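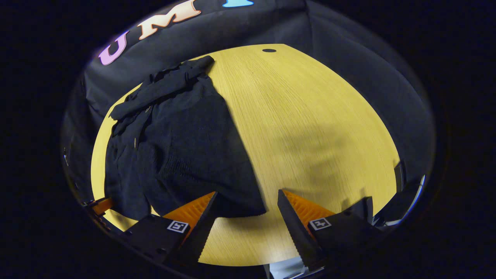
Feng-yi Shih wrote back after trying the first batch that the cardigans were far harder to learn from than the shirts, and could we please keep the two kinds of garment in separate folders so that people can start with the easy one. We could, and we did, and the whole layout of Pokedard now follows from that message.

Pokedard

Clothes-handling recordings made with a hand-held gripper on a wooden table in the Irnus shared workshop. Version 2, put up 7th April.

What this is

Pokedard began as a winter bench project between Gordon Thibodeau and me, when we wanted to see how far two people with evenings to spare could get toward a machine that tidies a pile of laundry. The answer so far is "not to the bottom of the pile," but we have ended up with 3,375 short recordings that other people seem to enjoy using, so they may as well be looked after properly. Please do write if you make something with them, even something small. We love hearing about it!

What's in the folders

shirts/ has shirts laid out on the table, sleeves arranged or left wherever they fell
knits/ has cardigans and sweaters, mostly bunched up
calib/ has the marker sheets and lens files, one set per session
notes/ has our session notes, typed up as we wrote them, grumbling included

There were 11 sessions and 48 garments in all. Each recording has a video file and a text file with the same name, and the text file gives the garment, the starting state and whoever was holding the gripper.

The bench

The table has a rounded edge and a small dark hole toward the back, and black cloth is clipped up behind it. We chose dark cloth to keep the rest of the workshop out of the background (Gordon's shelves are a world of their own), and then discovered how much we had made trouble for ourselves with dark clothes. If your segmentation loses a sleeve near the back of the table, try lifting the shadows a little before you blame your model.
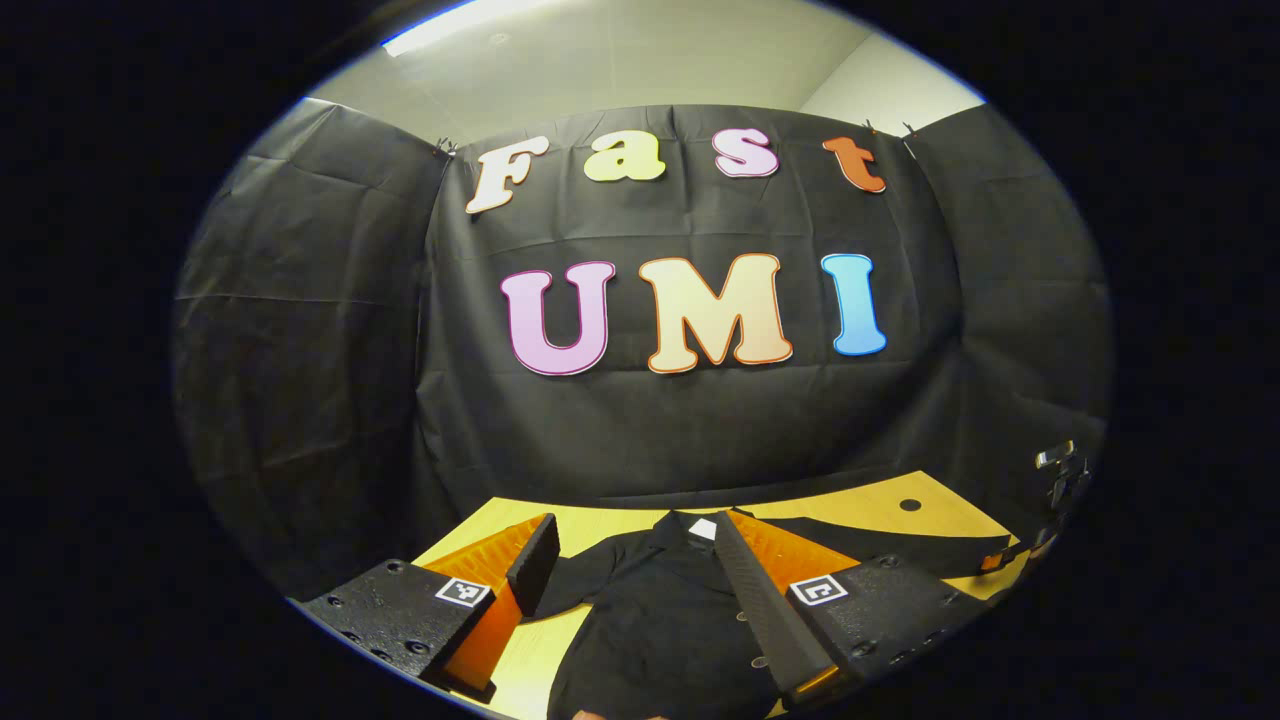

Black shirt on the bench, fingers open, a marker on each side of the gripper.

The gripper

The fingers are black with orange ridged pads on the inside faces. The pads matter more than anything else we changed. Our earlier, smoother ones let thin cotton slide out halfway through a lift, and the recordings from those days are gone from this version. The square markers are there for working out how wide the fingers are open, and a small script called width.py in calib/ does that for you. It gets confused when a cuff covers one of them, in which case it writes -1 and carries on.

Known problems

The lens is very wide, so straight things bend toward the rim. Undistort first if you need real distances.
Buttons are labeled only in shirts/. Delphine Kasprzak has started on the knits and would welcome company.
In session 4 the clock on the recording laptop was wrong, so go by the file numbers there.
Nearly everything was recorded by right-handed people. If you are left-handed and nearby, come and have a go.

Use and thanks

Free for any use, with a mention of Pokedard if you publish. Corrections go in the issue list, or on a scrap of paper through the Irnus door if that's easier for you.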